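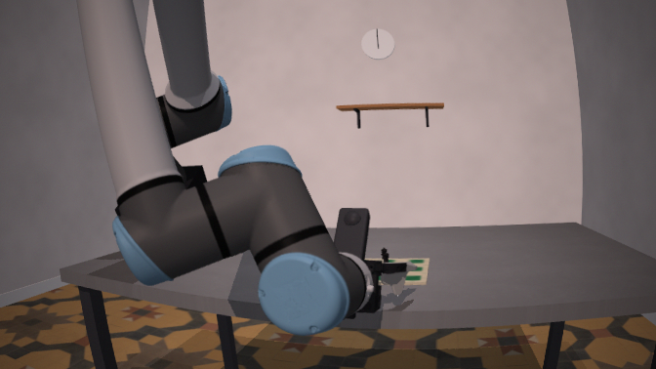
Jointed arm above a gray table (computer rendering).

Introduction to Planetary Science
Handout 4: Reading the Surface of the Moon

Purpose of this handout

This handout accompanies the fourth lecture and should be read before the Tuesday laboratory session. It covers the main types of lunar terrain, the use of craters in estimating the age of a surface, and the mapping exercise that students will complete in pairs. Sections of the textbook assigned for the third lecture remain useful for background on impact processes.

1. Highlands and maria

The light areas of the Moon are the highlands. They are made largely of rock rich in the mineral plagioclase feldspar and are the older part of the crust. The dark areas are the maria, plains of basaltic lava that filled low ground after the largest basins had formed. Most of the maria lie on the near side. The far side has very few, and the difference is generally linked to the greater thickness of the crust there, although the cause of that thickness is still debated.

Students should be able to identify both terrains on an unlabeled map. Brightness alone is a poor guide near the full Moon, when young craters and their rays wash out the surrounding ground. Images taken under a low sun show relief far more clearly.

2. Craters and relative age

A surface that has been exposed longer has collected more impacts. Counting craters above a chosen diameter, and dividing by the area counted, gives a crater density. On the practice sheet for the Bandara plate, one student group recorded 178 craters in the highland box and 12 in a mare box of the same area. The highland surface is clearly the older of the two.

Two cautions apply. Secondary craters, formed by material thrown out of a larger impact, often occur in chains or clusters and should be left out of the count. Very old surfaces may also reach saturation — each new crater destroys an earlier one, and the density stops rising. 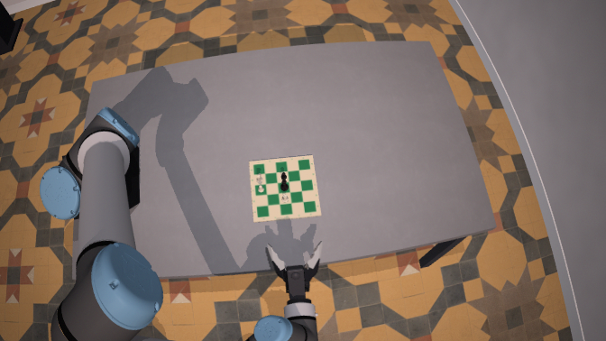 Small chessboard on a tabletop, with patterned floor tiles (computer rendering).

3. Superposition

Where two features overlap, the one on top is the younger. A crater that cuts a ridge formed after the ridge. A crater whose floor is flooded by lava formed before the lava. Rays crossing a mare are younger than the mare surface beneath them. These rules give an order of events but no dates in years. Absolute ages depend on returned samples, which have been used to calibrate the crater counts.

4. Mapping exercise

Each pair will receive one plate from the Prallora set, printed at a scale of 1:4,000,000. Bring a soft pencil, an eraser and tracing paper.

Step 1. Trace the boundary between highland and mare. Use a solid line where the contact is sharp and a dashed line where it is uncertain.

Step 2. Mark all craters larger than the minimum diameter printed on the plate. Label suspected secondaries with an S.

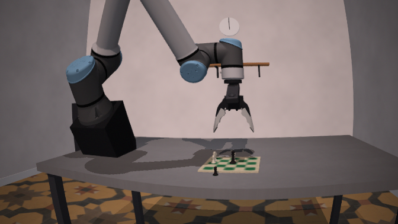 Step 3. Choose three places where features overlap, and write the order of events for each in one or two sentences.

Step 4. Calculate the crater density for each terrain. Show the area used and keep the units in every line of working.

Tracings and written answers are due at the start of the next lecture. Late work is accepted only by prior arrangement with the department office.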